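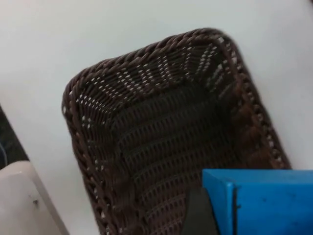 2018-11-07

Press archive, Rimonness devolution coding. Finished the second pass on the Fothergill regional papers. 2,447 opinion pieces now in the sheet, all with date, paper and author type filled in.

Phúc Vũ and I double-coded a batch of 70 to check the "timing" category (does the writer say the government acted too early, too late, or not at all). We disagreed on 3. Two were my slips. The third is a Plollus editorial that blames the assembly for the delay and then says the minister should have waited. Coded it as mixed for now, Phúc to have another look.

The April pieces are still a mess. Humari exported the headlines and the standfirsts into one column, so the search for "referendum" picks up agency copy as well as comment. I split the first half by hand and gave up on doing the rest that way. Script tomorrow.

Changed the codebook: "coalition partner" now covers parties that support the government from outside, provided there is a written deal. Old rows need re-checking against this. Filter on column K, ignore anything marked X.

To do: letters pages (in or out?), missing Fothergill issues, ask Phúc for his notes on the boundary vote. Backup copied to the shared drive, folder 2.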